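A Morning of Teaching Robots to Pick Up Coffee: the Walix Open Day at Hirkton
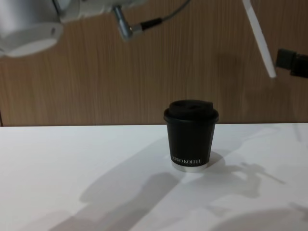 Amirul Sitompul
3/31/22

I went to Hirkton because the invitation promised that anyone, "with no technical background whatever," could teach a robot a household task before lunch. I run the packing side of a small firm that ships glassware. Every year somebody sends me an invitation like this, and most years I go, eat the sandwiches and come home with a tote bag. I have 4 of those bags now.

Walix has the ground floor of the old Bouchard building, past the tire place. Parking is at the back and the sign is wrong. We were a decent crowd, 51 according to the badge list, mostly from plants in the area plus a class from the technical college who asked better questions than the rest of us. Coffee first, then a talk, then the groups.

The talk was the talk. Programming is over, showing is in. A worker who knows the job moves the arms through it, the system records what the arms did and what the cameras saw, and from enough recordings it learns to do the job alone. There was a slide with a curve going up and no numbers on the side of it. I asked what the numbers were. The presenter said it depended on the task. I asked about the task on the slide, and he said he would get back to me, and by the time I left he hadn't.

My group started at the coffee cup station. Two arms over a white table against a wood-grain wall, and one black cup with a black lid standing toward the back of it. That was the whole job: take the cup, move it, set it down. You do this by remote control. There is a pair of handles at a bench to the side, each with a trigger for your index finger, and the arms follow your hands. The young woman running the station had us each take a turn, and she was patient, more patient than I would have been with the man ahead of me.

When my turn came I found out how much I use my fingertips. With your own hand you know you have the cup before you've thought about it. With the handles you get nothing back. No weight, no squeeze. You watch the arm, you guess, you pull the trigger and you watch some more. A paper cup is a mean choice for this, and I give them credit for using one. Squeeze too hard and the sides go in. Come down a bit off center and you catch the rim of the lid. I did both. My third try was clean, and I was told it was "a great demo," meaning a recording they could use. The first two would be thrown out, or maybe kept and labeled as bad. I got a different answer on that from each of the two people I asked.

The lighting bothered me. The arms throw big gray shadows over the table, and one of them ran right to where the cup stood. I asked whether the system might end up learning the shadows along with the cup, so that it worked fine under those lamps and fell apart next to a window. The answer was that they vary the lighting between sessions. How much, and how often? She thought someone upstairs handled that. We did not go upstairs.

I also asked how many recordings the cup task had so far. This one she knew without looking: 2509. She seemed proud of it, and I suppose it is a lot of work. I stood there doing arithmetic. If each one takes a minute with the resetting, and mine took a good deal longer, that is more than a full work week of a person moving a cup. For one cup, one table and one pair of arms. Change to a tall cup or a mug with a handle and how much of that do you get to keep? "A lot of it should transfer." I wrote down the word should.

Then they let it run by itself. It picked up the cup and set it down, slower than my mother would, but neatly. It did it again. On the next go it stopped over the table and stayed there until the operator reset it. She told us it does that sometimes when it isn't sure. I liked that better than anything in the talk, because a machine that stops is one I can put near people. I would have liked to see a full hour of it, with a tally sheet. We saw a few minutes.

The other station was hand guiding, where you grab the arm itself and walk it through the motion. The version they had was on the Zirnlow cell, a single arm with a tray of plastic caps. It's much easier. You feel the weight of the arm and you can be fairly exact. My own packers could learn it in an afternoon. The drawback is that you are standing in the way with your hands all over it, so the cameras see you as well as the job, and the clean recordings have to be made on a second pass. Nobody in the talk had mentioned a second pass.

Lunch was good. There was a lentil thing.

I talked with a maintenance lead from a bottling plant who had bought a system along these lines in January from another supplier. It does work, he said, on the one line they bought it for. He has a person assigned to it who used to be on that same line, and she spends her shifts recording corrections when it goes wrong. I asked him whether that counted as a saving. He said the work was easier on her shoulders, and left it at that. I have thought about his answer more than about anything on the slides.

Where does this leave my glassware? I put wine glasses into cardboard dividers, over 3 sizes of box, and a mistake costs me the glass and the customer. After the morning I had, I would not hand that to anything that learned it through a trigger with no feel in it. I did leave my card, and I told them what would bring me back: one of our own boxes on their table, our glasses, lamps wherever we choose to put them, and a count of every attempt, the bad ones included. The sales fellow wrote this down. He asked if paper cups would do for a first round.

I said no, glasses. He said he'd call.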